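Handling Practice Working Group – Minutes
Meredith site, upstairs meeting room, May 25, 2026

Chair: Vangelis Vlachopoulos

1. Minutes from April
Approved with one correction. The draft said Bustatell had signed the cell entry rules. They have only read them.

2. Speed near people
The group went over section 3 of the draft. Priltier asked for a single speed limit in all cells. Grurkenari wants a lower one wherever an operator reaches in to load parts. Agreed to write it as two limits, with the lower one as the default after any restart. Figures to be filled in by Priltier before the next meeting.

3. Logging
Every stop, manual or automatic, goes in the cell log with the operator's initials. The log is to be checked after each 1000 cycles. Bustatell asked if paper logs are still allowed. Yes, until the end of the year.

4. Soft goods
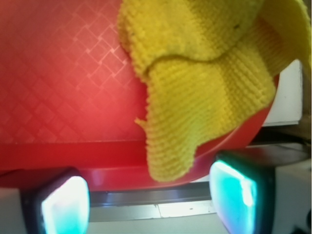
Section 38 covers cloth and other limp items and has had the most comments. The current wording says only that the item must be "fully presented" before the grip closes, and sites read that differently. A piece of yellow knit can lie folded over on a red tray with a flap hanging past the rim between the open fingers – the draft does not say if that counts. Agreed to add a line on overhang and a line on folds. Grurkenari will write both. Fingertip pads to be wiped at each shift change.

5. Other business
Change request 1697 (sign at cell door) is closed. Sites may use their own sign if the wording is the same.

Next meeting to be set by email.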